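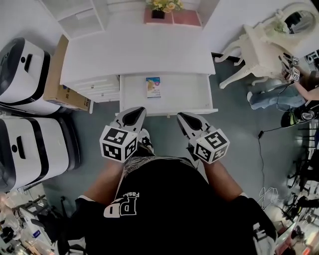
The white dresser with one drawer open and a light blue item inside. A cardboard box stands alongside.

Kornerano furniture reuse scheme extends drawer service to Peltach

Households in Peltach will be able to request refurbished bedroom storage from May, following a decision by the Kornerano reuse scheme to extend its furniture service beyond Aasen. The scheme accepts dressers, chests of drawers and open shelving from residents who no longer need them, checks and cleans each piece, and passes it on to households setting up a new home.

The extension follows a year in which 1,657 items of furniture were passed on through the Aasen store, compared with nearly 1,000 in the year before. Dressers and chests of drawers made up the largest single group. The waiting list for them remains longer than that for tables, chairs or bed frames, and applicants have at times been offered shelving as a temporary measure.

Edeltraud Kuster, who manages the scheme, said that demand for drawers had been underestimated when the service was first planned.

"We expected to be asked for beds and tables, and we are," she said. "But a family can manage for some weeks with a borrowed table. It is much harder to manage with clothes in bags on the floor, particularly where two children share a room. The requests for drawers come early and they are often marked urgent."

Under the arrangements agreed for Peltach, donated furniture will be taken first to the premises on Billgate, where every drawer is opened and emptied before any cleaning is carried out. Runners, knobs and back panels are then checked, and loose joints are glued. Pieces painted white or in another plain colour are touched up where necessary. Furniture that cannot be made safe is dismantled for parts.

The emptying of drawers has become a more substantial task than was foreseen. Donors are asked to clear their furniture before collection, but small belongings are regularly left behind. Children's books, greetings cards, photographs, buttons and single gloves are among the things most commonly found. Staff place them in a numbered envelope and contact the donor by telephone or letter. Last year 200 envelopes were returned in this way. Items not claimed within three months are given to the scheme's book and toy shelf, with the exception of photographs and personal papers, which are kept for a further year.

Helge Öberg, workshop supervisor at Billgate, asked donors to take each drawer out completely before handing furniture over.

"Things slip over the back of a drawer and come to rest underneath, and you will not see them by simply pulling it open," he said. "We have returned christening cards and school reports that had been missing for a very long time. Five minutes with a torch would save everybody a letter."

He added that drawers should be put back in their original order where possible. In older dressers the drawers were often fitted individually, and one that runs smoothly in its own place may stick in another. A small pencil mark on the underside is sufficient. Adhesive labels should be avoided on painted surfaces - they lift the finish when removed, and repainting a drawer front adds a day to the work.

Residents wishing to donate are asked to observe the following points:

Furniture should be free of damp, woodworm and strong odours.
All drawers should be present. A missing knob or handle is acceptable.
Shelf units may be donated with or without their back panels.
Wall fixings should be kept and placed in a sealed bag taped inside the lowest drawer.
Flat-pack pieces should be left assembled where they can be carried through the door.
Mirrors and glass tops must be mentioned at the time of booking.

Clean cardboard boxes are also welcome at Billgate, where they are used to protect corners and painted tops during delivery. Boxes should be flattened and tied. Polystyrene cannot be accepted.

Every dresser or tall chest supplied to a household with young children will continue to be delivered with a wall strap, which the delivery team will fit on request. Tenants should obtain their landlord's permission for this before the delivery date. Where permission is refused or delayed, the scheme will offer a lower piece of furniture instead. Households are advised to keep heavier items in the bottom drawers and to avoid leaving several drawers open at once.

The scheme has also revised the guidance sheet supplied with each piece. The new sheet covers the care of painted furniture, the easing of stiff wooden runners with candle wax, and the arrangement of drawers for shared bedrooms. It suggests that one drawer in each child's chest be left for books and drawings, a practice recommended by several families who have used the service.

The cost of the Peltach extension has been met from the sale of surplus shelving and from individual gifts. Collection will remain free of charge. A contribution towards delivery may be requested from households able to pay, and the amount will be confirmed at the time of booking. No contribution will be asked of those referred by a housing adviser.

Ms Kuster said that the scheme hoped to pass on 1,911 items over the coming year across both areas, but that this would depend on the number of donations received before the summer, when house moves are at their most frequent.

"We have the space and we have the people to do the work," she said. "What we need now is the furniture itself, and chests of drawers above all. If there is one standing unused in a spare room, we would be very glad to hear about it."

Requests from Peltach households may be made in person at Billgate or through a housing adviser. Applicants will be asked for the measurements of the room and the width of the narrowest doorway or stair. Donations may be booked at the Billgate counter or at the Aasen store, where printed copies of the guidance sheet are also available.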